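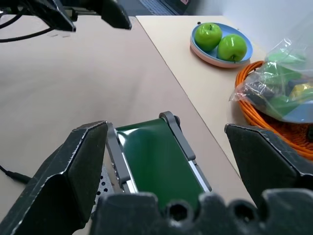

Belt on small packing conveyor always walks to the left side

Small Workshop > Machines and Repairs > Belts, Chains, Rollers
Posted by Kazimiera Wysocka on 8 September 2023

Good day to all. I make herbal soap in a small workshop and I have a table conveyor which brings the wrapped bars from the wrapping place to the box. It is 105 cm long, with a smooth belt, one driven roller and one free roller at the end. I bought it second-hand from a bakery in Mazurek, so there is no manual and the label is scratched away.

The problem is that the belt moves slowly to the left. After one hour it is touching the side plate and the edge becomes fuzzy. I stop it, I push the belt back to the middle with my hand, and one hour later it is again on the left. I have already tightened the left screw at the end, then I tightened the right screw also, and now the motor has a deeper sound than before. I do not know if this is bad.

My brother thinks the belt is stretched on one side and I must order a new one. A new one is 46 euros with the delivery, and I would like not to spend this if the reason is something else. Which screw should be tightened, and how much?

Miyuki Mizuno

Please loosen both screws first. The deeper sound of the motor is most probably from too much tension, and this is hard on the bearings. Many people tighten one side, then the other side to compensate, then the first again, and the belt becomes like a guitar string. I did the same with my first machine.

When the tension is normal again, do it in this order:

Unplug the machine. Clean both rollers with a cloth and a little alcohol. In a soap workshop I would expect a film of soap and oil on them, and when this film is thicker on one side, the roller is in effect a cone. A belt climbs toward the bigger diameter, so a dirty stripe is enough to pull it away. Clean the inner side of the belt too, it is often forgotten.

Put a level across the frame, not only along it. Then measure the distance between the two roller shafts on the left and on the right. Use the shaft centers and not the ends of the screws, because the screws are often not the same length. If the difference is more than 2 mm, correct this before anything else.

Now start the machine empty and watch. On most small conveyors of this kind the belt goes away from the tighter side. So if it walks to the left, you tighten the left screw by a quarter turn, or you loosen the right by a quarter turn. With your tension I would loosen the right. Then wait. The belt needs many rounds before it shows where it wants to go – I usually make tea. If you turn again after one minute you are correcting something that has not happened yet.

Mark the screw heads with a pen before you begin, so that you can always return to the start position.

Eugeniusz Makowska

buy new belt. old ones from bakery are full of flour and fat inside, you will never get it straight. I had Zivon belt 11 years no problem

Bronisława Dudek

I agree with Miyuki about cleaning, but I want to add a test for the belt itself, so you know if your brother is right. Take the belt off and lay it on a flat table without pulling it. If it lies straight like a ribbon, the belt is good. If it makes a soft curve, like a banana, one edge is longer and no screw will help for long. Then turn the belt around, so that the left edge is now the right edge, and put it back. If it still walks to the left, the reason is in the frame or in the rollers. If it now walks to the right, it is the belt.

Look also at the joint. When it was glued a little crooked, you will see the belt jump to the side once in each round, always when the joint passes the roller.

The fuzzy edge you can cut with sharp scissors, only the loose threads. Do not burn them with a lighter, as I have read on another page. The edge becomes hard and it scratches the side plate.

And please check where the soap falls onto the belt. At my place the bars were always dropping near one edge, and the belt was running straight when empty and crooked when full. I moved the chute to the middle and after this I did not touch the screws until spring.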